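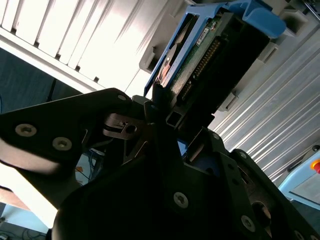 3.2 硬盘托架与前面板

本节讨论的对象是一件很小的东西:热插拔硬盘用的蓝色托架。在机房日常维护里,它往往只被当作备件清单上的一行,可是真正花时间看过它的人,多半会对它生出好感。一块裸盘没有把手,没有导轨,电路板露在外面,手指放在哪里都让人不太放心;套上托架以后,抓握、对位、推入、锁定这几件事都有了着落。我们认为这种小零件值得一节的篇幅,而且它比许多更显眼的部件有意思得多!

图 3 中的托架正处在我们最关心的位置:硬盘只有一部分进入白色机箱,沿盘体一侧的蓝色窄轨还看得见,端部弯曲的把手(也可能兼作锁扣)伸在外面。盘底的绿色电路板朝外露着,板上靠上的地方贴有一张白色标签。部分插入的状态在以往的文献里很少单独讨论,维护手册通常只画“未插”和“已插”两张示意图,中间的过程一笔带过。我们的访谈却表明,操作人员记得最清楚的恰恰是中间这一段。

图 3 部分位于机箱内的硬盘及其蓝色托架。

访谈由 Zoltán Gál 主持,对象是 Kekholm 机房的维护人员。受访者谈到插盘时,几乎都会用手比划,先是一个平推的动作,然后手腕微微一顿。有人把那一顿叫作“找到门槛”。按他们的说法,托架进入槽位的前半程几乎不需要力气,导轨自己会把盘带正;到了后半程,连接器开始接触,手上的阻力变了,这时候就要把注意力从眼睛转到手指上。另有受访者补充说,他从来不看盘,只看把手和旁边几个把手是不是齐平,差一点点都能看出来。这个判据简单得可爱,我们后来在整理流程时原样保留了它。

托架的颜色也在访谈中反复出现。Kekholm 沿用的约定是以蓝色表示可以带电取出的部件,新来的人第一天就会学到。白色机箱配蓝色托架,在过道灯光不好的时候仍然容易分辨,这一点得到了受访者的一致肯定。与之对照,Grevham 的旧机柜里托架与面板同为深色,那里的人员习惯在把手上贴彩色胶带,胶带时间长了会卷边,粘住相邻的托架,拔一块盘连带松动另一块的情况就是这样发生的。

需要说明的是,我们并不主张某一种颜色天然优越。约定的价值在于整个机房都遵守它。Rulledis 的备件柜曾经混入一批颜色不同的托架,尺寸完全相合,功能也没有问题,值班人员却在交接记录里写了整整一页的疑问。我们读到那一页时非常高兴,因为它把平时没有写下来的规则全都写了下来:什么颜色可以动,什么颜色要先问,什么颜色只能由白班处理。

3.3 标签的位置与读取

每一块盘在入库时都要登记序列号,登记所依据的标签有时在盘的正面,有时在盘底的电路板一侧。标签在哪一面,看似琐碎,实际上决定了读取它的时机。贴在正面的标签,装入托架后仍有可能读到;贴在电路板附近的标签,一旦推进槽位就再也看不见,要核对只能重新拔出来。Tibor Bozsik 为本研究整理的登记表共有 144 条记录,其中凡是序列号缺字或抄错的,我们都回到备件柜逐一核对过实物。

核对的过程相当愉快,也有不少收获。抄错的字符集中在字母与数字形状相近的地方,这在意料之中;没有料到的是,登记人员拿盘的姿势对结果影响很大。习惯托着盘体两侧的人,标签正对着自己,一次就能抄完;习惯握住把手的人,盘是斜着的,往往要换一次手,而换手前后抄下的两段之间最容易丢字。我们据此建议,在登记台上放一块防静电垫,让盘平放着读,读完再装入机箱。
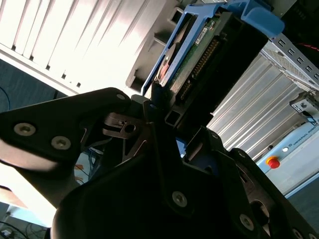 3.4 连接器一侧的保护

图 4 所示为带蓝色托架的硬盘,电路板旁边那一长排金色针脚,以及黑色的连接器外壳,是本小节要谈的部分。如果说托架的把手是为人准备的,那么这一侧就是为机箱准备的。两侧的设计逻辑很不一样:把手宽大、圆润,容得下各种抓法;连接器则讲究位置,偏一点都不行。一件东西能把这两种要求同时安排妥当,我们觉得相当漂亮。

图 4 装在托架中的硬盘,可见盘底电路板与金色针脚。

受访机房对这一侧的保护做法各有不同。Kozma 的备件柜给每块盘配有单独的防静电袋,取出后要求直接走到机柜前,中途不放下。Rulledis 允许在推车上暂放,条件是电路板朝上,并且盘与盘之间隔着泡沫条。Kekholm 的规定最为简短,只有一句:手不过导轨。意思是手指可以碰托架的两侧和把手,不越过导轨去碰板面。我们很欣赏这句话,五个字就把抓握的范围讲清楚了,新人听一遍就能复述。

在流程上,我们把一次更换分为 3 个阶段:取盘与核对、对位与推入、锁定与确认。划分的依据是操作人员自己的停顿,而这些停顿在不同的机房里出奇地一致。取盘之后,人会停下来看标签;对位之后,会停下来等导轨把盘带正;锁定之后,会退后半步,看整排面板。最后这个退后半步的动作,没有任何一本手册写过,四处机房的人却都在做。

对位阶段还有一个细节值得记录。机箱的槽口与托架的窄轨之间留有间隙,盘刚放进去时可以轻微晃动。初学者常常把这种晃动当作没放好,于是退出来重新放,反复几次,连接器一侧就多暴露几次。有经验的人会利用这点晃动,轻轻左右试一下,确认两边都贴着轨道,再往里送。Zoltán Gál 在访谈笔记的页边写道,这和把抽屉推回老柜子里是一样的手感。我们在培训材料里采用了这个比方,学员反应很好。

3.5 备件柜的整理

托架的形状也影响存放。把手一端比盘体略微突出,若所有的盘同向码放,一排下来会越堆越斜;若一正一反交错,又会让相邻的连接器与把手挨在一起。Kozma 采用的办法是竖放,把手朝外,像书脊一样排成一排,取用时拉住把手即可。受访者对这种摆法评价很高,我们试用之后也很喜欢,找盘的时候目光沿着把手扫过去,非常顺。

每层隔板留出 2 个空位,供当天换下的盘临时存放,换下的盘倒转方向插入,把手朝里。这样一来,待检的盘与备用的盘不必贴任何标签就能区分。每周四下午清点时,把倒放的盘取出登记,空位随之恢复。这套做法对柜子没有特殊要求,普通的带隔板的金属柜就能用,我们在下一节给出隔板间距的测量方法。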